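Getting the Smoke Out of a House After the Smoker Has Quit
Sunday, September 29, 2019
By Sándor Illés

I gave up cigarettes two years ago. The living room held on a while longer. Visitors would praise my willpower and then sit down very close to the window.

Start with the walls. Wash them from the bottom up with warm water and a little dish soap, or the brown drips will leave streaks you can't get off. Change the water when it looks like tea. You will change it often.

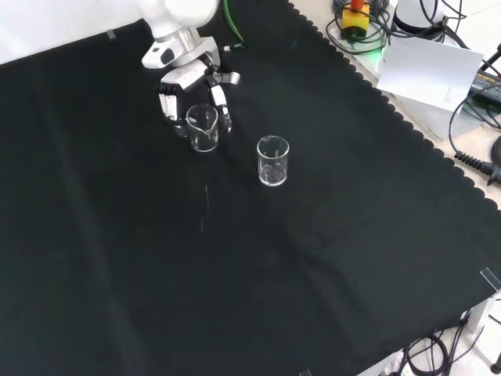 Curtains go in the machine, twice if they hung near the good chair. Lampshades are usually hopeless. My neighbor Sándor Gulyás spent 7 evenings trying to rescue one with baking soda, and it came out smelling like a bar that also sold muffins.

Take the light bulbs out and wipe them when they're cold. A warm bulb with tar on it is an air freshener of the wrong kind. 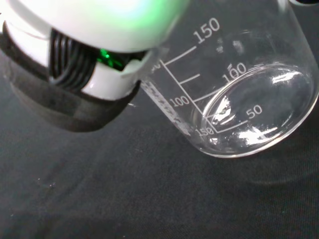 Ashtrays and old bar glasses need an overnight soak in white vinegar and water, then a proper scrub. Smoke film is hard to spot on clear glass. Hold each piece over a dark cloth and tip it mouth down, at a slant like the beaker's, and look through the side toward a lamp. If you see a haze, back it goes.

Leave the carpet until last. Sprinkle it with baking soda, give it a night, and vacuum slowly. Then empty the vacuum outdoors.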